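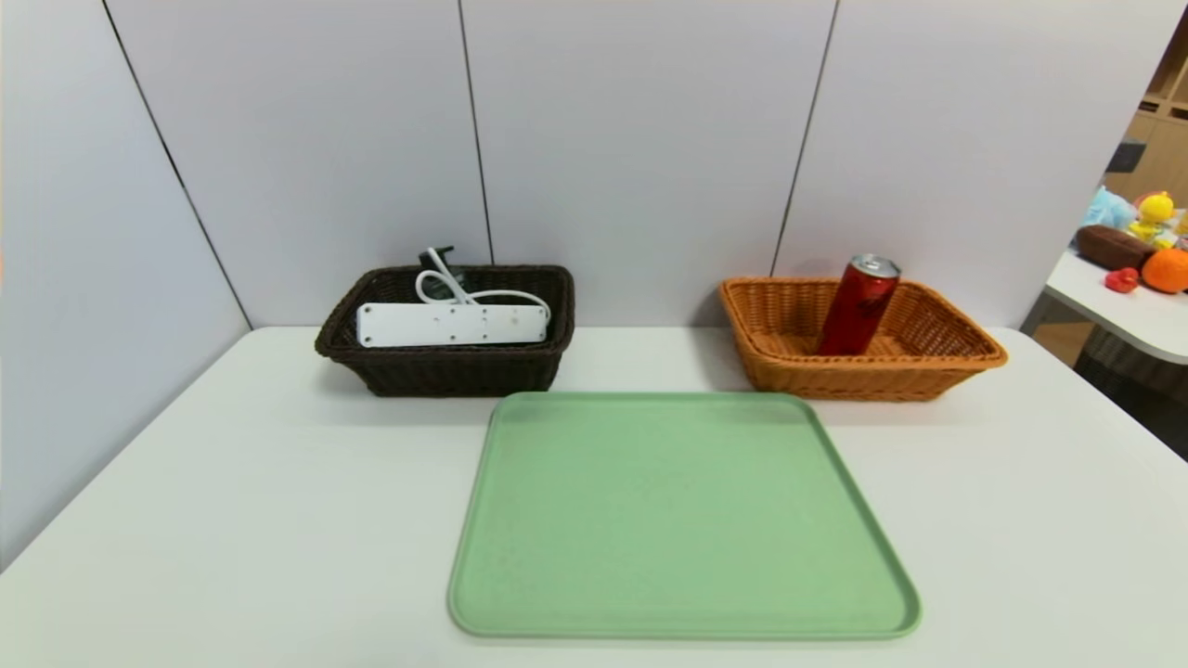

Why do regional summits so often end with a communiqué that was finished before the leaders landed? The text is settled by foreign ministers and their deputies in the days beforehand, and the leaders' session is left with the opening speeches, the group photograph and whatever two or three words the ministers could not bear to decide themselves.

4.2 Drafting at the Lerkau meetings

We compared the draft and final communiqués of 19 summits held under the Lerkau process. The drafts came from the archive of the Divari secretariat, which keeps everything, including the seating plans. In most cases the final text differed from the ministers' version by a single paragraph, and the paragraph was usually shorter by the time it was adopted.

Condemnation proved the easiest part to write. Five of the communiqués condemn outside interference in the region without saying who is interfering, a formula that every delegation could sign, those accused of it included. Crichton's reading of this habit is that vague blame holds a group together. Ploretti takes it as a sign that the group had little holding it together in the first place. Our material gives some comfort to both, and we suspect neither will thank us for it.

Attendance tells a slightly different story. Where a head of state stayed away, the draft was more likely to be reopened on the final afternoon, generally at the request of the deputy sent instead (who had, after all, come a long way). The changes were small. One delegation spent an evening replacing "urges" with "calls upon", and its national press reported a firm stand.

Figure 3. Communiqué length, draft against final. The longest text lost 600 words between the ministers' session and the closing ceremony, nearly all of them thanks to the host.

Follow-up is taken up in section 5, which is short.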